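Tolton Holiday Lets: listing texts and guest notes

Data card, version 3

What is inside

The set holds 1,191 short texts about holiday houses and flats for rent in Tolton and the villages near it. Each record has the advertisement as the owner wrote it, the number of beds, the season price and, where we received it, the welcome note that guests find on arrival.
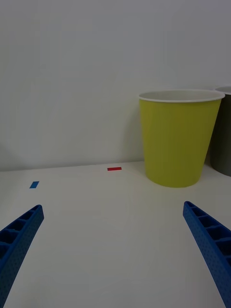

The texts were typed in by Mehwish Kiani and Yurii Derkach from the printed brochures of the Prusilden agency. Spelling mistakes of the owners are kept. Telephone numbers and door codes are removed.

Fields

id: number of the record
village: as printed, so Medier also appears as "Medier Bay"
beds: sofa beds are counted only if the owner says so
price_week: for one week in September
advert: full text, 30 words or more
welcome: may be empty 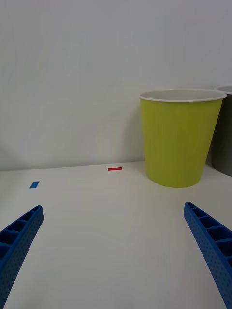

Empty prices are written as a dash. Please do not read them as zero; in the first version we made this mistake ourselves and the averages for Medier came out much too low.

Houses on Brzozowska street were advertised twice, once by the owner and once by the agency. We left both records in, with the same id and a letter after it.

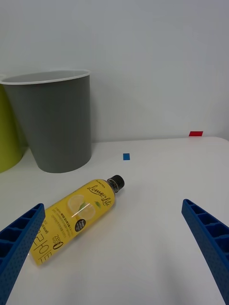 Lemon Lite bottle on a white table.

Known problems

The welcome notes are not balanced. 40 of them come from one owner, Mulugeta Ambaye, who has many flats and copies the same paragraph about the rubbish bins. If you train a model on this field, take only one of them.

"Sea view" is the owner's opinion. We did not check it.

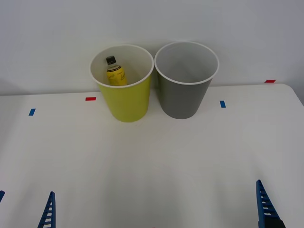 Two cups near the back of the table, a small bottle in the yellow one.

Use

Free for study and teaching. For commercial use write first to Bereket Assefa at the Prusilden office. Corrections go to Mesfin Fikre, with the id of the record in the subject line.

Last change: Monday, April 9, 2001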